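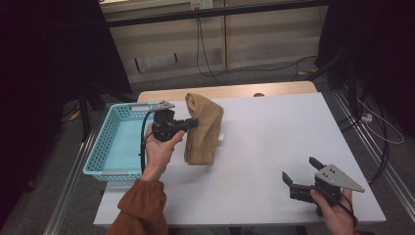 Our short film and what we learned making it

When our group got told we had to make a film for second-year screen studies, I was pretty sure we'd do something with two people talking in a kitchen, like everyone else. Instead Shahzad Virk turned up to the first meeting with a ferry terminal in his head and wouldn't let go of it. That became Mamilska, seven minutes long, set on a made-up island where the last boat has already left.

I was the script person and also ended up doing continuity (my own fault, I said "how hard can it be"). The first draft was 33 pages, which is way too long for a seven-minute film! Our tutor wanted a page a minute. I cut the whole subplot with the brother, then the dog, then most of the jokes. I still miss the dog.

Script versions

We went through so many drafts that I started printing each one on a different colour of paper. Blue was the one with the brother, yellow was the one where Rashti (our main character) gets on the boat, and green is more or less what we filmed. If I did it again I'd number the pages properly as well, as someone dropped yellow and green in the car park together and I spent my lunch break sorting them out.

Shooting

We had 2 weekends. Shahab Zamani was on camera and he's really fussy about light – in a good way – so we lost most of the first Saturday waiting for cloud. The wind was the real problem. You can hear it all through the ticket booth dialogue and we had to re-record those lines in my wardrobe with the door shut. Rashti's voice sounds a bit closer than it should there, but our test audience didn't mention it.

Continuity was a mess on day one. Her scarf changes sides three times in the same conversation. By the second weekend I had a sheet for every shot with props, sleeves and hair on it, and that fixed nearly everything except the coffee cup.

Editing

The music is by our mate's band, Jisov, who gave us a slow one with organ on it. I wanted it under the last scene and Shahzad wanted silence, so we tried both and went with silence until the credits. He was right, annoyingly.

We also made a poster in the style of those old painted adventure ones, with huge lettering and a sea monster that's not in the film at all. I've put it in the appendix with the green draft, the shot list and my continuity sheets.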